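Where the Bottle Ends Up

The software Slavica Shehu maintains has one job, which is to decide where a hand should go next. It is called Golob, and it runs on a desktop machine under her bench at Zoltulham, a small automation shop in Brilwood. When she started on it in July, it could plan a reach across a table and very little else.

The hard part has been bottles. Clear plastic gives a depth camera almost nothing to work with. Light goes through the wall, bends, and comes back from whatever is behind it, so the software gets a cloud of points with a hole where the bottle should be. The early version of Golob treated the hole as free space and planned straight through it.

Shehu's fix was to stop asking the depth data for the whole object. Golob now looks for the cap in the color image, fits a circle to it, and works out the rest of the bottle from a stored shape. The planner gets a position, a tilt and a figure for how sure the software is of each.

"If the tilt is bad, I want it to say so and take another look," she said. "A second look costs us 200 milliseconds. A bad grasp costs a lot more than that."

Wood grain brought its own trouble. Renzo Carbone, who writes the perception tests, found that dark knots in a pine tabletop were being picked up as small round objects. He added a check that compares views from two heights. A knot stays flat on the table plane and gets dropped from the list. The test set now holds 247 scenes, and 144 of them include bare wood with knots in it.

Placing is handled by a separate planner, Dreltard, written by Thibault Gilbert. It takes the pose of the object in the fingers and searches for a wrist path that brings it to the table without swinging a cable into the arm. Gilbert caps the search at 200 candidate paths. Past that, he said, the results hardly change and the arm just sits there.

The two programs still disagree at times about how far a bottle leans in the grip. Shehu logs each case and goes through the logs in the morning, before anyone else needs the arm.
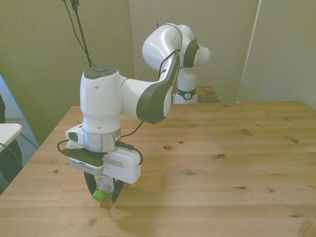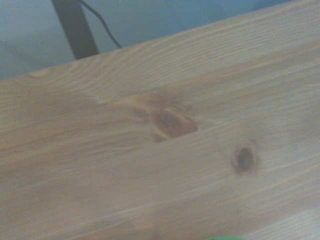
The arm holding a green-capped bottle over the pine table, top, and the tabletop seen close up from the wrist, bottom.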